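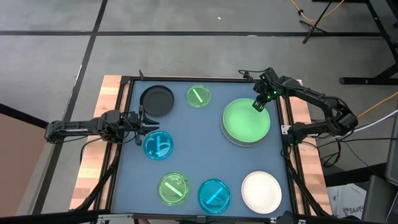

Hastora Bimanual Sorting: Progress Report, Work Package 2 (Control and Planning Software)
Reporting period: quarter ending November
Prepared by: Roxana Sima, software lead
For: Dale Charbonneau, program manager, Fevonano

1. Status

Work package 2 is on schedule for the motion planner and the dish detector. It is four weeks behind on the shared-workspace scheduler. Spending is within the approved budget. One change to the deliverables is requested in section 6.

2. Work setup

All tests in this period used the two-arm cell with the arms mounted on opposite sides of the table. The dish set covers plates of several diameters and translucent petri dishes with small items in them. Layouts are changed by hand between trials. Each layout file records the intended dish positions, and the overhead view is saved at the start and end of every trial.

The task is unchanged from the proposal. Given a layout and a sort order, the software must assign each dish to an arm, plan the grasps, and move the dishes to their target positions without the arms entering each other's reserved volume. Petri dishes have to be kept level so that their contents stay in place.

3. Perception

The detector was retrained on 1427 labeled images. Opaque plates were already handled well by the previous version, and the new weights do not change that. The gain is on translucent dishes. The old model often fit the rim to the shadow on the table surface, which shifted the estimated center toward the light source. Adebayo Okoro replaced the single-ellipse fit with a paired fit that estimates the top rim and the base together and rejects pairs that are not concentric after projection.

Two problems remain open. The first is a blue dish on the blue-gray table surface, where contrast at the rim is low. Confidence drops under the evening lighting, and the planner then asks for a second look from a different head pose, which adds time to the trial. The second is an item lying across a dish and reaching close to the rim. The detector can report a gap in the rim at that point, and the grasp ranker treats the gap as a good approach angle. A mask for dish contents is being tested as a fix. It is not merged.

4. Motion planning and control

The grasp ranker now scores rim grasps separately for each arm. Before this change it scored a grasp once and then checked reachability, so it would sometimes discard the only usable grasp for the arm that was free. Descending grasps on the far rim of a large plate are now found without a fallback search.

Gripper closing is handled by a current limit with a position timeout. The limit is set per dish class. Ese Iyamu found that the timeout fired early when the wrist was still settling, and the controller reported a successful grasp with the fingers short of the rim. The state machine now waits for joint velocity to fall below a threshold before the close command is sent. The threshold is in the config file and should not be edited per trial.

Trajectory playback runs at a fixed rate on the cell computer. The earlier jitter on the left arm was traced to log writes on the control thread. Logging has been moved to its own process with a bounded queue. If the queue fills, samples are dropped and a counter is raised in the trial record. The counter has been zero in all runs since the change.

5. Scheduler

The scheduler decides which arm may enter the middle of the table and when. The version described in the proposal locks the whole center region. It is safe but slow, and one arm spends much of the trial holding position above the table. The replacement divides the surface into cells and reserves only those swept by the planned motion, including the forearm.

The delay comes from the forearm model. The first sweep calculation used the links only and ignored the cables that run along the arms. Dumisani Modise reviewed the recorded motions and asked for the reserved volume to be enlarged to include them. We agree with the review. The larger volume caused deadlocks on crowded layouts, where each arm waited for a cell held by the other. A back-off rule now resolves these in simulation: the arm with the shorter remaining path retracts, and its reservation is released.

The simulation set has 521 layouts. The cell-based scheduler completed all of them with the back-off rule on. Hardware trials have used the rule at reduced speed only, and we do not want to report a cycle time from them. A comparison with the whole-center lock will be included in the next report.

6. Requested change

Deliverable D2.3 calls for the scheduler and the operator screen to be released together. We ask to split them. The operator screen depends on the Oyewole message format, which is frozen, and it can be released now. The scheduler would follow once it has passed the full-speed hardware trials. The split has no effect on cost.

7. Tooling

The trial replay tool can now load a saved run, step through planner decisions, and show which cells were reserved at each step. A failed trial can be rerun in simulation from any step. Before this, reproducing a failure took up to 80 minutes of manual setup. The tool is used in the Thursday review, and the Wusta team has been given read access to the recorded runs.

Unit tests cover the ranker and the reservation code. The gripper state machine has tests for the normal path and for timeout. Tests for a lost connection during closing are still to be written.

8. Risks

Low contrast on translucent dishes: medium. Mitigation is the second look, with the contents mask to follow.
Scheduler at full speed: medium. Speed will be raised in steps, with a stop after any unplanned back-off.
Camera calibration drift: low. The calibration check runs at startup and blocks the trial if the error is over the limit.
Staffing: low. No changes are expected.

9. Next period

Merge the contents mask after testing on the held-out layouts (Okoro).
Complete the full-speed scheduler trials on hardware (Sima, Iyamu).
Write the lost-connection tests for the gripper (Iyamu).
Release the operator screen, subject to approval of section 6 (Sima).
Second safety review of the reserved volumes (Modise).

A decision on section 6 is needed before the release branch is cut. The updated interface notes and the config change log are in the shared project folder under WP2.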